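Kastwood Soapstone Oil: Workshop Guide
Section 2. Oiling and caring for a white painted tabletop

Now for the part I love! Everything up to here has been sanding and waiting, and this is where a painted top starts to feel like a proper piece of furniture.

Before you begin

Leave the last coat of paint alone for 20 days. It will feel hard long before that, but it is still curing underneath, and oil put on too soon will drag.

You will need: the oil, two lint-free cloths, a soft brush and a bowl of lukewarm water with a drop of washing-up liquid.

1. Brush the top down, working from the middle outwards.
2. Wipe it over with the soapy water, then with clean water. Let it dry overnight.
3. Shake the tin well (really well, the good stuff sinks) and pour 100 ml into a saucer. That does a kitchen table with a little to spare.
4. Dip a corner of the cloth and rub in small circles. Keep the coat thin!
5. Wait 20 minutes, then buff with the second cloth until it stops feeling tacky.
6. Repeat the next day if the surface still looks thirsty.

CAUTION: Oily cloths can heat up and catch fire on their own. Lay them flat outdoors to dry, or soak them in water, before they go in the bin.

NOTE: Tins from batch 893 have a tighter lid than the rest. Use a wide screwdriver and go round slowly.

Living with the finish

White shows everything, and I think that's half its charm. Specks, faint scuffs and grey smudges are all normal on a top that gets used.

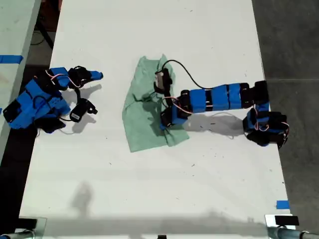
Murdo Gourlay, writing from Narnthorpe, would add a step: "Try a plain white rubber on the scuffs before you reach for anything wet. Mine came up lovely, and I didn't have to oil again until June."

Good tip, and it works on satin and eggshell alike. Go gently on gloss, where rubbing can leave a dull patch.

For deeper marks, go to Section 3, Spot repairs.

Guide last revised 07/03/2021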